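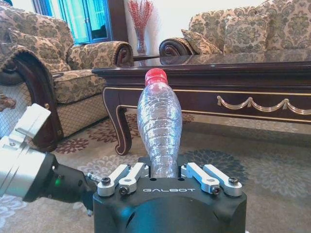 Uma garrafa vazia ainda serve para alguma coisa?

Serve. A garrafa de plástico transparente, mesmo amassada, é um material que pode virar outra coisa. Por isso não deve ficar esquecida na sala nem ir parar na rua. Muitas têm tampa de cor diferente, vermelha, por exemplo. A tampa costuma ser feita de outro tipo de plástico, mais duro que o da garrafa.

Na escola de Basstead, os alunos da professora Nia Prosser juntaram 256 garrafas vazias em outubro. Todas foram levadas ao ponto de coleta do bairro Sosa.

O que fica no chão da sala

O chão é o lugar onde as coisas pequenas se perdem. Num tapete estampado com flores grandes, marrons, cinzentas e claras, um objeto pequeno e escuro quase desaparece. Uma garrafa deitada aparece melhor, mas alguém pode pisar nela e escorregar.

Para arrumar, ponha a lixeira perto do que vai recolher. Assim você não precisa atravessar a sala a cada objeto. Comece pelas coisas maiores e depois procure as menores, olhando bem de perto.

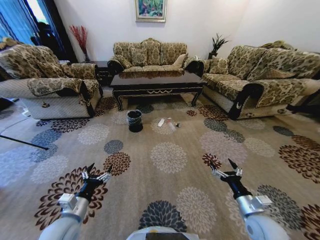
Como separar

1. Veja se a garrafa está vazia. Se tiver resto de bebida, despeje na pia.
2. Aperte a garrafa para tirar o ar e feche com a tampa.
3. Coloque a garrafa no saco dos recicláveis.
4. Papel limpo e seco também é reciclável. Papel engordurado vai para o lixo comum.
5. Não sabe o que é o objeto? Pergunte a um adulto antes de jogar fora.

E os móveis?

Mesa de madeira escura e brilhante mostra logo as marcas de dedo. Passe um pano macio e seco. Nas almofadas do sofá, basta bater de leve com a mão e pôr cada uma no lugar.

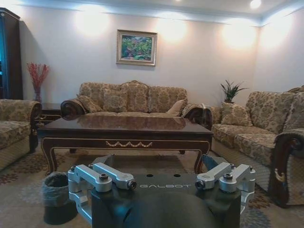

Mesa de centro com enfeites dourados e sofá florido com almofadas.

Texto: Mehwish Pirzada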